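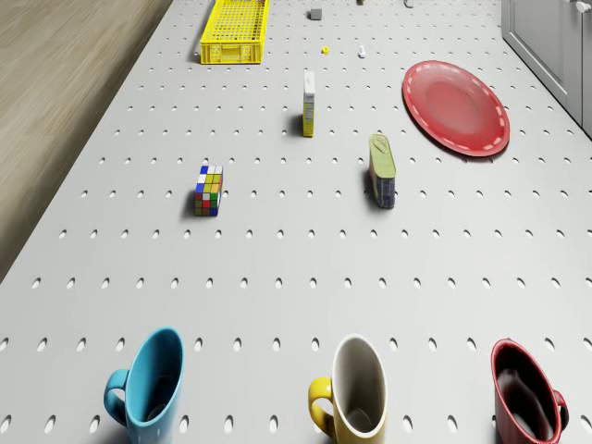

Home | Modules | Timetable | Handouts | Contact

Robotics Practice, Handout 4: Rules for Tabletop Trials in Simulation

This handout sets out the rules that students must follow when preparing, running and reporting tabletop handling trials at the Ondieki Teaching Laboratory. It applies to all coursework submitted from October onwards and replaces the notes in the first-year booklet. Students using the Zarnetti simulator on their own machines are bound by the same rules.

1. Before a trial

1.1 Each layout must be saved under a fixed name before the first run. A layout that has been changed, even by moving one mug, is a new layout and takes a new name.

1.2 Objects are placed with reference to the grid of holes in the table. Positions are recorded from the corner nearest the arm mount. The floor and the cabinet are not to be used as reference points.

1.3 Mugs are entered in the log by colour and by the direction of the handle. The handle matters to the grasp, and "blue mug" alone will be returned for correction.

1.4 Upright items with a small base, such as cartons and tins, must be allowed to settle for 500 simulation steps before the arm is enabled.

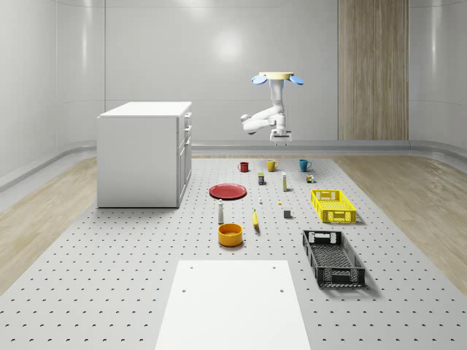
Page last changed: October, 16:40

2. During a trial

2.1 The arm starts with the gripper open, pointing down and clear of all objects. As the arm hangs from above, the elbow must be checked as well as the fingers - most contacts logged last year were made by the elbow.

2.2 Travel between grasps is limited to 65 per cent of full speed. The limit may be raised only in trials set for that purpose.

2.3 Crates are treated as obstacles on approach and as containers on release. Both settings must be stated in the log.

2.4 A run is not to be paused in order to move an object. If something falls, let the run finish and mark it as failed.

3. Reporting

3.1 A full submission consists of 200 runs on one layout. Failed runs are included in the total and may not be replaced.

3.2 The random seed must be given. Where no other seed has been agreed, use 764.

3.3 Results obtained in simulation must be labelled as such in every table and heading. Work that is to be repeated on the arm at Nundodness requires a separate risk form.

Comments (3)

gridlocked: Does 1.3 cover bowls too? Ours has no handle, so I have put colour only.

Course office: Colour only is correct for bowls and plates.

tmr_cimville: The settling rule fixed my tin. It used to fall over before the arm had even moved - thank you.

Ondieki Teaching Laboratory, Cimville | Contact the course office | Copyright, all rights reserved | Back to top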